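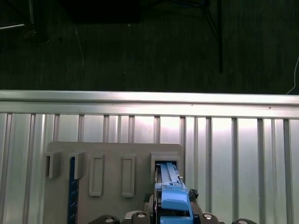 4.2 Insertion trials with the two finger sets

The insertion task was run on the vertical fixture board described in Section 3. The arm, controller and wrist camera were the same in all trials; only the fingers and the grip force setting changed. The first finger set, supplied by Vaneo, has a flat pad with a fine texture. The second, from Cloter, has a softer pad that gives under load. Both were mounted on the same parallel gripper body and zeroed against a steel gauge block at the start of each session.

A trial began with the part in a known pose in the feeder tray and ended when the part was seated in its housing, when the force limit was reached, or when the time limit of 9 s ran out. The operator did not step in during a trial. Parts that had been dropped were checked for damage to the rails and replaced if the edges were rounded. We ran 800 trials for each finger set, split evenly between low and high grip force.

Figure 4. Wrist camera view during an insertion trial, with the blue part held between the fingers at the slot housing on the right side of the board. The two raised rectangular frames to the left of the housing are empty.

The Vaneo fingers seated the part in 93 percent of trials at high grip force. The Cloter fingers did less well at the same setting. Most of their failures were of one type: the part turned slightly in the grip on first contact with the housing, and the controller then pushed it against the lip of the slot until the force limit was reached. At low grip force the order was reversed. The flat pads let the part slide along its length, so that the arm reached its end position with the part still standing out of the housing. The softer pads held the part in place but were slower to release it.

The wrist camera was used for the final alignment step in all trials. Its view of the slot opening is partly blocked by the part and the fingers once the part is close to the housing, so the alignment estimate was taken at the approach pose and held fixed from there on. We also tested a version that kept updating the estimate during the last stage of the motion. It gave no gain with either finger set and was less stable under the bench lights, where bright metal behind the board produced false edges. Lowering the exposure removed most of these but made the dark fingers hard to separate from the slot opening.

Pad wear was tracked over the full study, which came to 3,173 grasps including setup and calibration. The textured pads showed no change in holding force. The softer pads lost holding force slowly and were replaced once, on a Friday between sessions; trials before and after the change are pooled in the results, as a separate analysis gave the same ranking.

Two limits should be noted. The part was always presented in the same orientation, and the results say little about regrasping. The force limit was also tuned on the Vaneo fingers by one of the authors (Rafferty) and then used unchanged for the Cloter set. A limit tuned for the softer pads may reduce the number of failures at the lip. This case is taken up in Section 4.3.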